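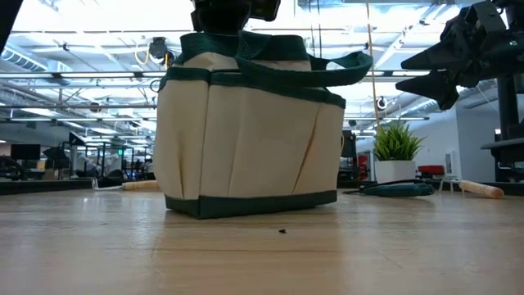 Surach Parents List > Outings and Weekends

Re: lake day, who is in?

Siamak Mahmoudi wrote:
> We are thinking of the lake again in June, same spot by the Shirazi
> boathouse. Kids can swim from the little beach and the grown-ups can
> sit in the shade and pretend to read. Last year was easy. Bring
> lunch and a towel and you are done. Who is in?

Siamak, we are in, all 5 of us, counting my mother, who has already bought a hat.

I do have to take issue with "last year was easy." I love you like a brother but you arrived at noon with one child and a melon. Some of us had been there since 8:30 holding the good picnic table against a family reunion with matching shirts. I made small talk with a great-uncle for an hour. I know about his knee now. I know about both knees.

Then there was the raft. My husband had the box from Pliretano that said "inflates in minutes," and I suppose 30 is a number of minutes. By the time it floated, the kids had found a stick and wanted nothing else for the rest of the day. The stick came home with us and lives in the hall. We are not allowed to move it.

For anyone new to the list: the drop-off at the end of the beach is real, so stay on the near side of the rope with the small ones. There is no lifeguard before 11. The snack window takes cash only and closes whenever the girl running it gets bored. Parking is in the upper lot, and if that's full you go back down to the Inasine road and walk up, in which case please text someone so we can send a teenager to carry your cooler.

The water was freezing last time. My daughter stayed in until her lips changed color and then told me she wasn't cold, she was "just shaking." She gets this from her father's side.

We'll bring sandwiches, the big blanket and sunscreen, as I seem to be the only person in this group who owns any. Could somebody else do fruit? Siamak, I'm looking at you, but please cut it up this year. Watching 2 grown men open a melon with a car key was the low point of my summer, and that includes the stomach bug.

Also my mother would like to know if there will be dancing. I told her no. She is packing the speaker anyway.

See you up there,
Yasaman Naseri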